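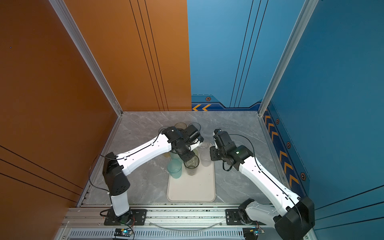 Monthly once-over for a two-arm tabletop cell

I look after the two-arm cup cell at our shop in Nondport, and every so often I get asked what I do to keep it going. The answer is a pretty boring hour with a hex key, a vacuum and a mug of coffee – but it's the hour that saves me a whole bad afternoon later on! So I wrote it down. My routine grew out of the checklist Moynihan gave us when they built the enclosure, plus a bunch of stuff I learned by messing it up first.

What you need

A set of metric hex keys, a small vacuum with a brush tip, a soft dry paintbrush, lint-free wipes, a paint marker, a few hook-and-loop cable ties, and your log. Mine is a Paranum notebook with coffee rings on it. A spreadsheet is fine too.

Step 1. Park the arms and kill the power

Send both arms to the rest pose from the software, wait until they settle, then switch off at the supply. Don't just cut power with the arms reaching out over the table. Mine drop, and the first time it happened I caught one with my forearm (ouch). If you can't get to the rest pose, hold the upper link with one hand while you flip the switch with the other.

Take the cups and the tray out now. I stack ours in a bin and wipe them later.

Step 2. Clean the front rail

Both arms bolt to one aluminum rail along the front of the table, and those slotted channels collect everything. Crumbs, bits of cable tie, you name it. Run the vacuum along the slots first, then go back over them with the dry brush. Do the black vent grille underneath while you're down there. Skip the compressed air, please – it blows the junk straight at the little circuit boards sitting below the arms.

Step 3. Check the mounting plates

Put a hand on each shoulder and rock it gently. You're feeling for any click at the plate. If there's play, snug the plate bolts a bit at a time, going corner to corner, and then draw a fresh paint mark across each bolt head so you can see next month if it has moved. I redo the calibration any time a plate shifts, even a hair.

Step 4. Follow the cables

This is where most of my trouble comes from. Start at the shoulder and follow the cable with your fingers all the way to the wrist, feeling for flat spots and nicks. It needs a loose loop so the wrist can turn, but if the loop gets too big it'll snag on a cup rim. Move the arm by hand through its full reach and watch what the cable does. Then give each connector at the boards a light push.

Step 5. Wrists and grippers

Wipe the fingers, open and close them by hand if yours allow it, and check the small screws on the brackets. One of ours backed out last July and I spent ages blaming the code. Yes, I felt silly.

Step 6. Power up and test

Put the tray back in the middle, switch on, and look for the board lights and the wrist light before you send any commands. Home one arm at a time. Then run a slow pick with one cup – I use a clear one, as those give our Casero vision setup the hardest time – and let each arm do it 7 times. If the cups land where they should, bring the rest back and go to normal speed.

Step 7. Write down the cycle count

Ours read 3679 at the last check, and 942 of those were new since the check before. I swap the gripper pads every 3000 cycles, so the next set is already in the drawer. If your pads look shiny before then, just change them early.

Last updated February 16, 2025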